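Erkenness Robotics Club

About us

After-school robotics at Erkenness. Open to every grade, no tryouts, no fee. Started by Shu-fen Kwok with 2 students and a box of donated motors, and it's grown a fair bit from there. We still have the box.

What we do: build arms, program arms, teach arms to sort stuff. Mostly toy bricks. They're cheap, they don't break, and they land in awkward ways, so they make good practice. Some lie flat, some tip over on a side, and a gripper that's fine with one can be hopeless with the other.

The sorting project

Main project this year, name of Gronulari (Lok-yiu Hsieh picked it, don't ask). Goal is simple to say. Mixed bricks on the table, pick them up, put them in the blue bin by color. Red, green, yellow. One compartment each.

Doing it is slower. Students drive the arms by hand first, over and over, and save each run. We want 500 good runs before we train anything. Then 500 more with the bricks dumped out a different way. Bad runs get kept too, in there own folder, becuase you learn a lot from a drop.

Fingers are 3D-printed, yellow, with pockets to save plastic. Print, try, file down, print again. The club view from the wrist is everybody's favorite screen to watch.
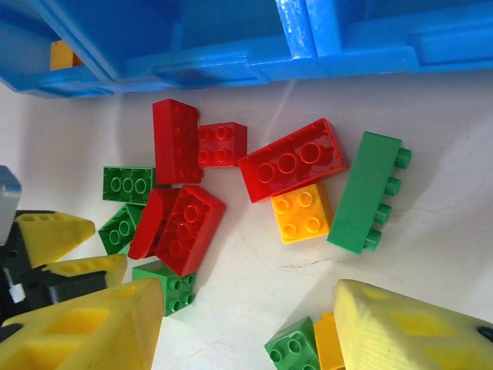 Who runs it

Shu-fen Kwok, lead teacher. Wiring, safety, permission slips. Email her first.

Miłosz Grabowska, programming. Teaches the Python sessions, keeps the run log, will make you comment your code.

Polyxeni Bakalis, printing and design. Fingers, brackets, cable clips. Has opinions on layer height.

Maximiliano Sotomayor, competition coach. Handles Keltus sign-ups and the travel forms.

Lok-yiu Hsieh, student captain. Second year on the team. Ask Lok-yiu if you're new and want to know where things go.

How a session goes

Doors open 3:30. Snack, then jobs off the whiteboard. New members start on bricks and cables, which means setting out the pile and checking nothing is going to snag. After that you get a turn driving. Then logging, then coding if you like coding. Plenty of members don't and stick with building, totally fine. Cleanup 5:15, out by 5:30.

The two-arm table is the one most people come for. Both arms work the same pile, so somebody has to plan who reaches where. Left arm takes the near bricks, right arm works by the bin, that's the current plan anyway. Still bump now and then. Stop buttons exist for a reason, use them. 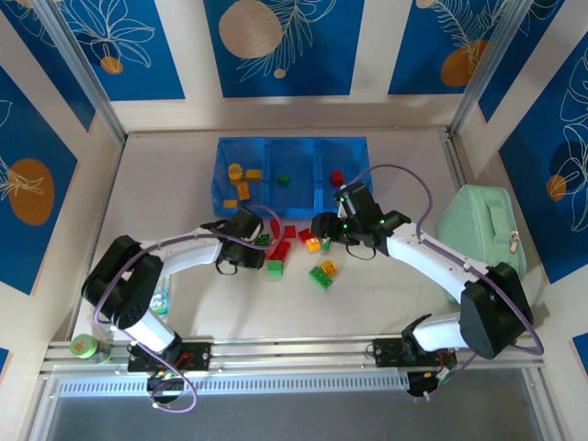

Erkenness, November

Club news. Keltus entry is in, two-arm class. We're team 598, so look for that on the board if you're coming to cheer. Run count is climbing, Miłosz has the number. Polyxeni is trying a softer fingertip on the Kao, our older practice arm, and if it holds up we'll print a set for everyone.

Spots are open again after the break. No experience needed. Bring a laptop if you have one, we have loaners if not. Closed-toe shoes and hair tied back, please.

Parents: pickup is at the side door, not the front. The front gets locked at 5.

Questions, or bricks you want to get rid of: leave a note for Ms. Kwok at the main office. Any color but we're short on yellow.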